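二月 星期六 下午

仿真套件试用,第三次记录

先记账。Dellow 的仿真环境套件试用期还剩下不多,Gladys 昨晚在群里问"到底买不买",我回了个"在看"。这两个字我已经用了三回,再用就该收版权费了。所以今天把柜类场景从头过一遍,争取晚饭前写出一段能给人看的话。

套件的构成,给没参加上次会的人补一下:主程序一个,场景包若干,资产编辑器一个,外加一个叫 Kela 的任务生成器。Kela 单独收费。报价单上基础版 800,带 Kela 的 1000,都是按席位按年算。销售在电话里说"差价很小",说得很真诚,我差点忘了我们有好几个席位。

安装部分不重复写,见上一篇。只补一条:许可证文件放进带中文的路径就读不出来,报错内容是"网络连接异常"。我为此重启了两次路由器,还怪了一次楼下的装修队。装修队,对不起。

14:10
先跑默认的厨房。没问题,上次已经跑过。厨房大概是他们的样板间,所有宣传片都在厨房里拍,材质细,灯光也好,抽屉拉出来里面连分隔板都有。看得出来有人在这个厨房上花过青春。

14:35
换到房间类场景。加载时间明显变长,进度条走到最后一格停住,让人有时间反思人生。加载完日志里有一行黄色警告,说某个碰撞网格"已自动简化"。简化成什么样没说。记下来,待查。

进去之后第一件事是挑视角。Dellow 给的预设视角命名很有想象力:view_a、view_b、view_b_new、view_b_new2。文档里没有对照表。我一个一个点过去,最后停在一个斜着往下看的视角上,矮柜从左下角伸进来,后面是空墙和黄地板。做柜体交互测试,这个角度不算理想,但柜顶那两个小件都看得见,先用着。 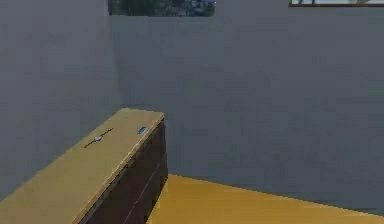

柜类场景,俯视斜角。柜顶靠远端:沟槽里的银白色小件,右边是蓝灰色小钮。灯光默认,未调。

15:00
关于柜顶那两个小件。资产树里一个叫 fitting_01,一个叫 fitting_02,类型栏都是空的。银白色那个坐在沟槽中段,也许是把手,也许是锁扣,也许是按钮,光看外形我不敢下结论。蓝灰色的是椭圆的,有点反光,紧挨着柜顶的边。它是旋的、按的还是纯装饰,文档同样保持了优雅的沉默。

给支持邮箱写了信,问这两个零件的关节类型。自动回复秒到,感谢我的耐心。我还没开始耐心呢。

在等回信的时候自己试。用脚本给 fitting_01 加一个沿沟槽方向的小位移,它动了,但是整个柜子也跟着动了。也就是说零件和柜体之间根本没有设关节,是焊死的。fitting_02 同样处理,同样结果。

这一点对我们很要紧。我们买这东西是为了练细小部件的操作,要的是大家具上的小零件,越小越难越好。外形给得挺对路:一大片光溜溜的柜顶,上面就两个小东西,正适合考感知。可要是抓住以后只能把整个柜子拽走,那练出来的是搬家公司。

15:40
用资产编辑器手工补关节。编辑器本身我得说句公道话,比我们现在用的 Puma 顺手。Puma 的编辑器每改一个参数都要重新导出,Dellow 这个是即时的,撤销也管用。拆出 fitting_01,设滑动关节,限位,存盘。拆出 fitting_02,设转动关节,存盘。类型是我自己猜的,备注里写清楚了,免得以后有人当成官方设定去引用。

重新加载,两个都能单独动了。蓝灰钮转起来很顺,顺得过头,给它一点力就一直转,阻尼默认是零。改完之后停得住。

沟槽比较麻烦。我想让滑块受槽壁约束,结果碰撞体里根本没有槽,柜顶是一整块平板。看来刚才那行黄色警告简化掉的就是它。槽只存在于渲染里,物理引擎对此一无所知。暂时用关节限位代替,能凑合,但是以后如果有任务要把东西往槽里插,这个场景就不能用。

16:20
感知这边。Abelardo 要的是小部件的分割结果,我按他给的清单导了 230 张,同一个房间,视角做了小幅扰动。导出本身没出错,命名规则是毫秒时间戳,排序之后倒也能看。

翻了一部分,几点印象:
默认压缩太狠。沟槽附近的细边发糊,墙面还有一块一块的斑。导出设置里有个"质量"滑杆,出厂放在中间,我拉到头重导了一小批,等 Abelardo 比过再说。
光太均匀,几乎没有像样的影子。我们实验室下午四点钟的太阳能把桌子劈成两半,拿这种光练出来的模型进了实验室恐怕要戴墨镜。灯光可以随机化,但这个功能在 Kela 里。对,单独收费的那个。
柜子正面是深棕色,木纹很淡,有几道横向的细缝,看着可能是面板,也可能是抽屉。资产树里它是一整块。我已经不惊讶了。
窗外的枝叶糊成一团深绿。对我们没影响,写上是为了显得我看得仔细。

17:05
支持邮箱回信了,比我想的快,收回之前一半的刻薄。对方说房间类场景属于"展示级资产",关节需要用户自行配置,或者购买他们合作方 Clallix 的配置服务,按件计价。附了一份报价模板,模板里"件"的定义是空着的。我回信问:一个柜子上两个零件,算一件、两件还是三件?等他们答。

顺便问了碰撞简化能不能关。对方说能,在配置文件里加一行就行。加了,重新加载,槽出来了,帧率掉了一大截。好歹是个选择。跑批量的时候关掉精细碰撞,单独练槽类任务再打开,这个用法我觉得可以接受。上面 15:40 那段"不能用"的话作废,懒得回去改了。

17:30
给 Gladys 的话,草稿:

主程序稳定,今天下午没有崩过。编辑器好用,是目前几家里我最愿意每天打开的。厨房类场景拿来就能跑。房间类场景外形合适,但是零件没有关节,碰撞默认被简化,需要自己动手,熟练以后一个柜子半小时内能配完。Clallix 的服务先不买,等他们想明白一件是什么。

Kela 我倾向于要,理由只有灯光随机化这一项,任务生成那部分我试下来全是"把杯子放进水槽",我们连水槽都没有。建议先买一个带 Kela 的席位,其余用基础版,导出统一在那台机器上做。要先问清楚许可证允不允许混着买,报价单上没写,按照这家公司的习惯,没写的地方都值得问。

Gladys 看完回了一句:"所以是买?"
我回:"在看 Abelardo 的对比结果。"
严格来说这次多了几个字。

待办
改好的柜子资产传共享盘,文件名带上"关节为自设"。
阻尼数值抄进 Puma 那边的对照表。
问 Abelardo,高质量那批的沟槽边缘能不能分出来,蓝灰钮的反光会不会干扰。
催 Dellow 要视角对照表,至少解释一下 new2。
许可证路径的坑写进安装说明第一行,加粗,救救后来的路由器。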